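# Teaching a two-armed machine to fold shirts: tips from a doubter

I was asked to write up what works when you show a robot how to fold laundry. I'll do it, with the warning that I can fold a T-shirt in less time than it takes to log in to the thing. If you still want to go ahead, these notes should save you a few wasted afternoons.

## Before you start

Pick one fold and stick to it. The Haklow guide that came with our setup suggests "natural variety," and I think that's bad advice for beginners. If you go sleeves-first on Monday's shirts and halve the body first on the next lot, you are teaching two jobs badly. Write the order on a card and tape it where you can see it.

Start with plain cotton tees in a color that stands out from the table. Leave slippery sports shirts, hoodies and anything with buttons for later, or for never.

Practice with the arms for a full session before you record anything. Your first 14 folds will be junk. Mine were, and I kept them in the set anyway out of stinginess, and then spent a week wondering why the left arm dithered before every grab. It had learned to dither from me.

## Working the arms

- Come in low and shallow at the hem. Pinching from straight above gets you a pucker or nothing at all.
- Take a corner with one hand and settle it before you go for the other. Two grabs at once looks impressive and misses more.
- Lift only as high as you need to. A shirt held up high swings, and then you wait for it.
- Open the jaws fully before you back away. Half-open fingers drag the layer you just laid down.
- Don't fidget. Every little correction you make gets recorded as if you meant it.

If you're guiding the arms by hand instead of by remote, keep your sleeves rolled up and your own fingers well out of the cloth. The machine can't learn a tug that you gave with your thumb.

## Messy starts are worth having

Sales videos love a shirt pressed flat as paper. Laundry doesn't arrive like that. Once your basic fold is steady, begin some runs with the neckline turned over a bit or a corner hanging off the table, and show the fix as part of the job. I'd make it one run in 5. Zaki, the software we use, lets you tag these, and you should, so you can pull them out if they make things worse.
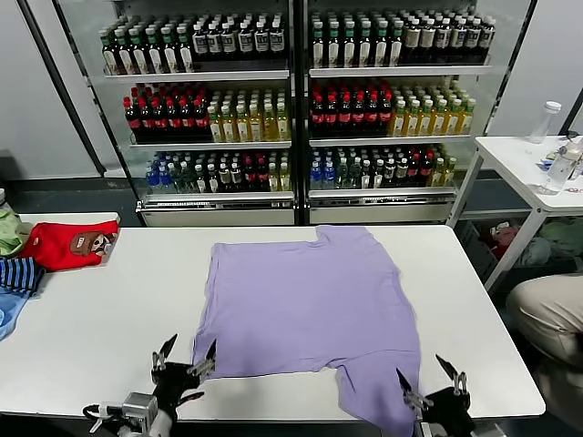

Go slowly at the near edge in particular. Cloth that hangs over has weight pulling on it, and if you let go too soon it slides toward you and the whole run is spoiled. Bring the low corner back up onto the table first, let go, and only then begin the fold you wrote on your card.

## Keeping or binning a run

Throw out any run where you lost your grip and flailed. Keep the ones where you missed once and calmly tried again – those are useful.

How many do you need? The Sero people told us 100 good runs would do for one kind of shirt. We were at about 600 before I'd leave it alone with a clean tee, and I still wouldn't give it a shirt I liked. Change the table height or move a camera and expect to record more.

Stop when you get tired. My Wednesday evening runs were the worst of the lot, all jerks and second tries, and I deleted every one after supper.

Towels next, supposedly. They have four corners and no sleeves, so I've agreed to try.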